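Filed under: Home Diary, Odds and Ends
Print this entry | E-mail this to a friend

September, a little after nine at night, tea going cold

I swore I was going to write in here every evening this month and you can see how that's going. But I have a clean table (clean-ish) and both feet up on the other chair, so let's have it.

The big news is that I finally started on the scarves. I've been threatening to since spring. Anybody who has opened the closet in my hallway knows what I mean, because the scarves come out at you. They were on the hook behind the door, and in the basket under the hook, and balled up in coat sleeves from last winter, and there was one inside a boot, which I have no explanation for. Every morning I end up wearing the same gray one because it's the only one I can find without a flashlight.

Margareta Pascu is to blame for today. She came by to return my big pot and stood in the hallway while I hunted for her umbrella, and she watched the whole pile slide off the hook onto the floor, and she didn't say a word, she just looked at it. Then she looked at me. And I heard myself say "I'm doing that today, you know." So then I had to!

The plan was to use the old wooden organizer, the one with all the little compartments. It's been through three apartments with me. I bought it at the Căpraru flea market when I was too young to own anything worth organizing, and it's held buttons, seed packets, cassette tapes for a while, and then for years just general crumbs of life: dead batteries, keys to nothing, a whole family of rubber bands. I emptied it into a shoebox (the shoebox is now its own problem, I'm aware) and gave it a going over with a damp cloth and a little of that Cusora wood soap. It has its chips and scuffs along the rims and I'm leaving them be. Lina offered to sand it for me once and I got strangely protective about it.

I did it all on the marbled table, which meant moving the mail, the lamp, and the jar of pens that don't write. Then I dumped the whole scarf mountain on the sofa and just looked at it for a bit and ate a cracker.

How do you fold a scarf so it stays in a square hole? I tried flat first. Flat looks lovely for as long as it takes you to pull one out, and then everything's a mess again. Then I tried rolling them like socks, and the slippery ones unrolled themselves while I watched, very slowly, like they were making a point. What I like best so far is the twist. You fold the scarf the long way until it's a band, pinch one end, and wind the rest around it loosely so it sits there like a rose. Lina Nimri showed me this with napkins years ago when we did the tables for her cousin's wedding, and we must have made 204 of those things, my thumbs hurt for days. I didn't think I'd remember how but my hands did.

The first one I was really pleased with is the dark teal one with the rust-orange flowers. It's so dark it's nearly black until you get it near a lamp. I bought it from a woman with a folding table outside the train station, back when I had the job in Zova and commuted like a crazy person, and I wore it to every single interview that year because I'd decided it was lucky. (Two offers out of five. I'll let you be the judge.) It made a fat, floppy rose, and it won't stay entirely on its own side of the divider, but it's got a flower showing and I'm calling that a success.

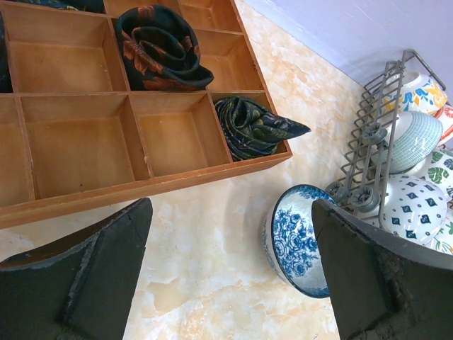

Then there's the navy and green one with the fine little plant drawings on it, which was a present from Relu Jitaru when he came back from his long trip. He has much better taste than you'd guess from his shoes. I used to save that one for good, and then at some point I figured out that "for good" comes up maybe twice a year, so now it's an everyday scarf and it's in a front corner where I can grab it. It has a pointy end that refuses to be tucked in. I must have poked it back a dozen times. It's staying out, fine, it can hang over the edge and be fancy.

I kept to the dark ones for the start. My theory is that the dark ones are fall and winter, and I want them first, and the light ones can go in a bag on the top shelf until April. Whether I'll remember in April that there's a bag on the top shelf is another matter. I should write it on the calendar. I should write it here! BAG, TOP SHELF, LIGHT SCARVES. There.

What I didn't count on was how slow it would be. Not the folding, the folding takes no time. It's that every scarf wants to be tried on. I went back and forth to the hall mirror all afternoon like a teenager. One of them still smelled a tiny bit of my aunt's hand cream, and I sat on the arm of the sofa with that one for a good long while and got nothing done at all. I haven't decided where she goes. I don't want to twist her up into a rose. Maybe flat, in tissue, in the drawer with the photographs.

So the organizer still has plenty of empty compartments and the sofa still has plenty of scarves, and I've decided I'm fine with that for tonight. The gloves might want a compartment too. And I've got that brooch from Marius Furtună's mother that's always at the bottom of my bag stabbing me, it could have its own little room.

Marius called in the middle of all this, by the way, about the stairwell painting money. It's 400 from each apartment now. It was less in June, I'm certain it was less in June, and I said so, and he said it was the ceiling. What about the ceiling? He didn't really say. Vasilică Rusu on the second floor has a nephew who'd do the whole job for 2,000 with the paint thrown in, but the nephew is also the one who painted their balcony that green, so. I said I'd think about it. I want the cream color to stay, whatever happens, I like coming home to it.

Also I gave four scarves away, or I will when Lina comes. There's a pink one with fringe that I've never liked and I've owned since forever, and two that are the same blue (how did I buy the same scarf twice?), so she gets one of those, and a wool one that makes my neck itch. She'll say she doesn't need any more scarves and then she'll take all of them, and probably ask about the brooch.

Supper was the leftover bean soup, and I ate it standing up, with a bit too much of the Uleo pepper paste because the spoon slipped. It was better that way. I'm going to do it on purpose next time.

Oh, and Margareta's umbrella! It was in the closet the whole time, right at the back, under everything. I called to tell her and she said "so you did it, then," and I said mostly. She wants to come over and see. I told her to give me until the weekend.

Things for tomorrow: return Relu's call, buy lightbulbs for the hallway (12 watts, the small screw kind, don't get the wrong ones again), do something about the shoebox, clear the sofa before I forget it's a sofa.

The tea's completely cold now. I'm going to make another one and take the teal scarf out again and see if I can get the rose to sit a little tighter.

Print this entry | E-mail this to a friend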